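Brokudetti gripper trials

The Brokudetti gripper trials are a program of comparative tests of robotic end effectors carried out at the Matoušek laboratory. The program measures how well different grippers pick mixed household and workshop items out of a deep bin when all other parts of the system are held the same. It was set up in June by Zdislava Havlíček, who wrote the first test protocol, and Roscoe Marchetti, who built the control software. The current version of the protocol is dated March 26, 2024.

Background

Earlier work at the laboratory had compared grippers on flat tabletops with the items spaced well apart. Results from those tests did not carry over to bins, where the walls limit the approach of the wrist and items come to rest against the sides. Havlíček proposed a bin-only protocol in which each gripper is given 200 pick attempts, split between items in the open middle of the floor and items close to a wall.

Equipment

The arm and the bin stay the same throughout a series. The bin is held to the table so that contact with the walls does not shift it between attempts, and its position is checked against a fixed camera before each session. Grippers are changed at the wrist, and their cables are run along the outside of the arm. The protocol asks for enough slack to let the last joint turn fully, a rule added after the Wivemow gripper lost its signal line during an early run.
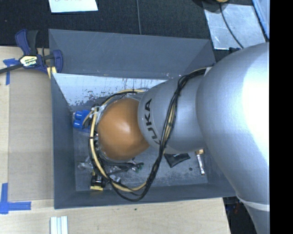

KUKA arm reaching into the test bin, with the cable bundle looped below the wrist. Photo: Matoušek laboratory

Items are chosen to cover a range of shapes and surfaces. Clear plastic and thin black pouches are treated as a separate class – they are hard for the camera to locate and tend to fold under the fingers. Each attempt is limited to 15 seconds, measured from the moment the gripper passes the rim of the bin.

Results

Two grippers have completed the full protocol. The Vamier, a two-finger design with soft pads, made 90 percent of its picks in the open middle of the bin. The Wivemow, which combines a suction cup with a single hinged finger, made 83 percent of its picks in the same area. Near the walls the order was reversed. The Vamier needs room on both sides of an item, and the laboratory recorded most of its failures as finger contact with the wall. The Wivemow could often lift the same items from above.

Neither gripper did well on creased or crumpled items. Marchetti has argued that part of this loss belongs to the camera and the grasp planner, and later series record a failed detection separately from a failed grasp.

See also

Bin picking
End effector
Grasp planning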